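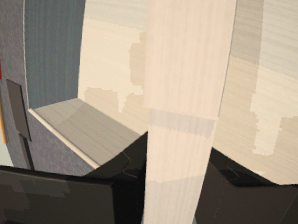 원목 선반에 오일을 바르고 나서 얼마나 기다렸다가 다시 발라야 할까?

제품마다 다르지만 내가 쓰는 셀루벡 오일은 하룻밤 두었다가 다음 날 저녁에 두 번째를 바른다. 통에 적힌 시간은 더 짧은데, 우리 집 베란다는 북향이라 그 시간으로는 손끝에 끈적임이 남았다.

2020-03-31

지난주부터 거실 책장 선반을 다시 손보고 있다. 이사 올 때 조카네에서 받은 것인데, 몇 년 동안 한 번도 오일을 먹이지 않았다. 화분을 두던 칸에는 물 얼룩이 있고, 햇빛이 드는 쪽은 색이 꽤 바랬다. 버릴까 하다가 나무 자체는 멀쩡해서 그냥 갈아 쓰기로 했다.

선반은 긴 것 3장이고 길이는 모두 96cm다. 처음에는 사포를 400방 한 가지만 사 왔는데 이게 실수였다. 얼룩이 전혀 지워지지 않아서 다음 날 철물점에 다시 가서 거친 것을 샀다. 180방으로 얼룩을 없애고, 240방으로 한 번 고르게 한 다음, 400방으로 마무리했다. 600방도 묶음에 들어 있었지만 오일을 바르기 전에는 쓰지 않았다. 너무 곱게 갈면 오일이 잘 스며들지 않는다고 해서다.

사포질은 결 방향으로만 했다. 첫 번째 장의 모서리에서 급한 마음에 가로로 몇 번 밀었더니 오일을 바른 뒤에 그 자국이 그대로 떠올랐다. 맨나무일 때는 안 보이던 것이다. 그 장은 말린 다음 다시 갈았고, 책장 맨 아래 칸에 넣을 생각이다.

가루는 진공청소기로 빨아들이고 마른 천으로 닦았다. 물걸레는 쓰지 않았다. 예전에 도마를 손질하면서 물걸레로 닦았다가 결이 일어나서 다시 간 적이 있다.

오일은 못 쓰는 면 티셔츠를 잘라서 얇게 발랐다. 15분쯤 두었다가 남은 것을 닦아 냈다. 이때 아까워서 덜 닦으면 표면에 막처럼 남는다. 뒷면도 같이 발랐다. 한쪽만 바르면 판이 휠 수 있다고 해서 처음부터 양면을 할 생각이었다. 다 쓴 천은 뭉쳐 두지 않고 물에 적셔서 펴 말린 뒤에 버렸다. 오일 묻은 천은 저절로 열이 나서 불이 붙을 수 있으니 이건 꼭 지키는 편이 좋다.

오일은 줄몬트 것도 써 봤는데 냄새가 더 강했고 색이 조금 노랗게 올라왔다. 밝은 나무에는 셀루벡이 나은 것 같다. 값은 줄몬트가 싸다.

두 번째를 바르고 다 마르면 600방으로 아주 가볍게 문지를 예정이다. 책은 일주일 뒤에 꽂으려고 상자에 담아 방 한쪽에 쌓아 두었다. 남은 오일은 현관 신발장 위판에 쓸 텐데, 그쪽은 옛날 칠이 남아 있어서 6월쯤에나 시작할 것 같다.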